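Dravbridge to Jullthorpe and back: an afternoon with the Prurar software people

The bus from Dravbridge drops you at the wrong end of Jullthorpe, which I gather is the only end it stops at. From there it's a walk past two tile warehouses and a dog grooming place to the building where Prurar keeps its programmers. I had been told to look for the sign. The sign says Deliveries.

I'd signed up for the May open house on the understanding that there would be robots. There was one. It was in a corner with its covers off, and Mihret Endale, who runs the planning group and had drawn the short straw for tours, said we were welcome to look at it but it wouldn't be doing anything before four. Everything else at Prurar happens on monitors. The company writes the layer between "pick that up" and the motors, and most of that work is done against a simulated kitchen table, over and over, by people eating crackers.

Our group was a mixed bag. A couple of co-op students, a man who sells conveyor belting, a retired millwright who asked the best questions all day, and me, with a notebook and no useful skills.

We started with planning. Lò is the name of their grasp and motion planner, and I was corrected on the tone mark before I'd got my coat off. Oranuch Siriwan named it and pronounces it properly. Her colleagues pronounce it four other ways. It takes a rough idea of where an object is, proposes a pile of ways to take hold of it, throws most of them out, and then works out an arm path for whatever survives. On her test machine it was proposing 266 candidate grasps per object and discarding the bulk of them before the collision checker was even woken up. The collision checker is slow and everyone speaks of it the way you'd speak of a brother-in-law who's good with engines.

The millwright wanted to know what happens when all 266 are bad. Oranuch said it asks for another look from a different angle, and if those are bad too it gives up and says so. He said he'd worked with men who couldn't do that. This got the biggest laugh of the afternoon.

What I hadn't appreciated is how much of the trouble begins after the grasp. Once the gripper has closed on something, the planner has to treat the thing as part of the arm, so that a long object doesn't get swung through a lamp. Lò does this by bolting the object's shape onto the last link in its model of the robot. Fine, if the object is sitting in the fingers the way you predicted. If it's tilted by a few degrees, the far end of anything tall is somewhere else entirely, and your nice clear path goes through the furniture.

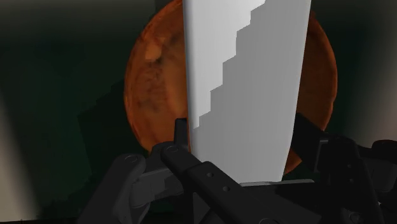

Kamol Phuthong owns that problem, and has for long enough that he no longer minds being introduced that way. His piece of the software re-estimates the pose of the held object after every lift, using the wrist view plus whatever the finger joints report about how far they closed. He showed us a plot with two lines that were supposed to lie on top of each other. They did for a while. Then one wandered off, the way a person does in a hardware store, and he tapped the spot and said that was his winter.

Plain, pale things are the ones he dislikes. With no print or pattern to lock on to, the tracker leans on outlines, and a strong shadow edge across a blank surface looks a great deal like an outline. One of the students asked why he didn't turn the shadows off in the simulator. He said he could, and the tracker would do beautifully, and then somebody would carry it into a room with a window.

So they leave the shadows in. They are not good shadows. The renderer draws them at low resolution to keep the frame rate up, and the edges come out in steps, like a staircase somebody designed on graph paper. You can see the same steps on the object and on the tabletop. There's a running disagreement over whether this matters. Kamol's view is that ugly shadows make a tougher tracker. Teodor Krawczyk, who looks after the simulator and pays for it in graphics cards, thinks a tracker trained on staircases will one day fall in love with a real staircase. Mihret's view is that they should both write it up, and neither has.

Teodor had us next, in a room kept so cold that the belting man put his gloves on. His job is tooling, meaning every program the other programs depend on and no customer ever hears of. The overnight run is his. It starts when the last person badges out and puts the current version of everything through 936 short episodes: reach, grasp, lift, hold, set down. By morning there's a page of little squares, green or red, and a queue of people at the kettle pretending they haven't looked.

The night before our visit had produced 68 reds. I asked if that was bad. Teodor said it depended on whether they were the same 68 as the night before, and then scrolled for a bit, and then changed the subject to replay.

Replay is the bit he's proud of, and fair enough. Every episode is saved with its random seed, so a failure can be run again exactly, stopped at any step, and poked. He could drag the clock back and forth and bring up the planner's beliefs over top of what the simulator knew to be the case. It's an odd thing to watch a program be confidently wrong in slow motion. I've sat through strata meetings with less suspense.

He also has a habit of writing the failure categories himself, and they've leaked into the official reports. One is called "optimism". Another is "held it, hated it", for when the force controller keeps adjusting its squeeze for no reason anyone can find. The student beside me wrote both down.

Control was the last stop and the one I understood least. Prasert Thammasiri had a whiteboard, and I'm sorry to say he used all of it. The short version, as relayed to me afterwards by the millwright: the planner hands over a path, the controller has to follow it in the real world where joints have friction and cables pull, and the two have different ideas about time. Prasert's loop cares about milliseconds. Lò will happily go off and think for nearly 50 of them. For that stretch the controller is on its own, and has to carry on with the last sensible thing it heard. He compared it to driving while your passenger refolds the map, and then had to explain folding maps to the students.

At four we all trooped back to the corner for the actual robot. Its covers were still off. A cable had failed in the wrist, and the spare was in Dravbridge, probably on a bus. Mihret thanked us for our patience and offered a second round of date squares, which were very good and, as far as I could tell, the only thing on the premises built by hand.

I had a few minutes with her at the door. I asked whether it bothered her, all that effort spent on a table that doesn't exist. She said the table was fine, it was the real ones that gave her grief, they were never level. Then she went to find out about the cable.

If you're going next time, wear a sweater for Teodor's room and sit near the front for Prasert. The return bus goes at ten past five from the other side of the road, beside the groomer's. There's a bench, but it faces the wall.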